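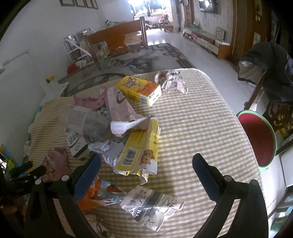 Where should household packaging be sorted before it leaves the room?
On one flat surface near the place where it was opened, with all of it spread out so that each piece can be seen and handled once.

Speaker notes
Session: Packaging Waste in Shared Living Spaces
Jirkgate Residents' Program, October series
Speaker: Liya Birhane

Opening (keep to two minutes)

Welcome attendees and thank the Jirkgate housing office for the use of the hall. State that the session concerns paper, carton and film from snacks, drinks and small deliveries. Food scraps and glass are covered in the second session and questions on them should be held until then.

Explain the background. Last year the office reviewed 212 rooms and small apartments. In 164 of them, packaging was being kept in a mixed pile or a single bag. Residents were generally willing to recycle. They were unsure which items belonged together, and the bag went down to the general bin.

Point 1. Choosing the surface

The opening slide shows the pile spread on a bed, over a striped cloth. A bed is a common choice in a small room and the program does not object to it, provided a washable cover is put down first. A table is preferable when there is one clear. The floor is discouraged on account of residents with limited mobility.

Ask the audience where they do their own sorting. Allow three or four replies.

Point 2. Cartons and boxes

Refer again to the slide. There is a white milk carton lying on its side, a yellow carton already flattened and open at both ends, and a pink cardboard box that has been torn and folded. Stress that these do not all go to the same place. Drink cartons are usually lined and are collected separately at Jirkgate. Plain cardboard goes in the blue container on the ground floor.

The flattened yellow carton is the model to follow. Opening both ends lets the box lie flat, and a stack of 14 takes up little more room than a magazine. The snack box standing upright at the back of the pile would be treated the same way.

Point 3. Wrappers and film

Crumpled wrappers cause the most mistakes. Give the hand test: crush the item and let go. Paper stays crushed, while most plastic film opens again. The test is less reliable for metallic wrappers, and residents should be told so plainly. At Jirkgate any wrapper that remains in doubt goes to general waste.

Clear bags should be emptied and kept apart from cartons. A carton left under or inside a bag is likely to be rejected at the sorting line.

Point 4. Printed paper

Sheets of printed paper, including leaflets and inserts with drawings on them, are accepted with ordinary paper. They need not be smoothed out – a loose fold is enough. Soiled paper is excluded.

Demonstration (ten minutes)

Hand out the Limitz trays, one for each table. Each tray holds mixed packaging from the Mohammed building collection, cleaned in advance. Ask each table to make four groups: drink cartons, cardboard, paper, and film with wrappers. Do not correct anyone until all tables have finished.

If time is short, omit the tray exercise and use the Zunix handout, page 2.

Closing

Remind attendees that the ground floor containers are emptied at 7 a.m. and that boxes must be flat. The office has around 200 printed guides at the front desk, in large type on request. Take questions until the half hour, then pass to the next speaker.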